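Visita a la feria de papel y manualidades de Sturkville

23/08/2019

Llegué al recinto poco después de que abrieran las puertas. La feria ocupa dos naves unidas por un pasillo cubierto, con 70 expositores en total según el plano que daban con la entrada. Los puestos de papel estaban casi todos en la primera nave y los de telas, lanas y fieltro en la segunda, a la que le dediqué poco rato.

Empecé por Findudau, que traía las láminas de papel de arroz que yo buscaba. Tenían cajones separados por motivo: botánicos, mapas antiguos, partituras, aves. Dejan tocar las muestras y eso ayuda mucho, porque el gramaje cambia bastante de una serie a otra. Las más finas se pegan muy bien sobre madera oscura si antes se da una mano de blanco, pero se rompen con facilidad al mojarlas. Me llevé tres láminas botánicas y una de mapas.

En el puesto de al lado, Clalell vendía troqueles y sellos de silicona. Los precios eran los mismos que en junio, cuando les hice un pedido por correo, aunque aquí se ahorra uno los gastos de envío. Compré un juego de hojas y un bloque acrílico pequeño.

A media mañana asistí al taller de Esi Dogbe sobre decoupage en cajas y bandejas. Duraba 65 minutos y había que apuntarse en el mostrador de información. Trabajamos con servilletas de tres capas, de las que solo se usa la primera. Dogbe aplica el adhesivo desde el centro hacia fuera con un pincel plano y alisa con un trozo de film de cocina. Para los bordes prefiere lija fina en lugar de tijera, siempre hacia abajo y con el papel ya seco. Mi caja quedó con dos arrugas en una esquina que taparé con alguna flor recortada.
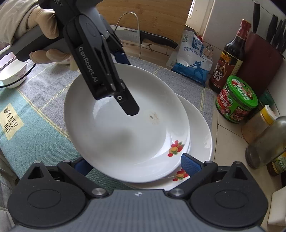 La segunda nave y la comida

Por la tarde recorrí los puestos de telas. Okoro tenía cintas de algodón estampadas por metros y una mesa de retales a buen precio, muy revuelta a esas horas. Encontré un trozo de lino crudo que servirá para encuadernar un álbum.

La cafetería se quedó corta. Esperé bastante para un bocadillo y no había sitio para sentarse, así que comí fuera, en el muro del aparcamiento. Conviene llevar algo de casa.

Datos prácticos

El aparcamiento es gratuito, pero se llena pronto. Varios puestos pequeños no aceptan tarjeta y el único cajero está en la entrada principal. Los talleres se pagan aparte, con el material incluido. La próxima vez me apuntaría también al de encuadernación, que ya estaba completo cuando pregunté.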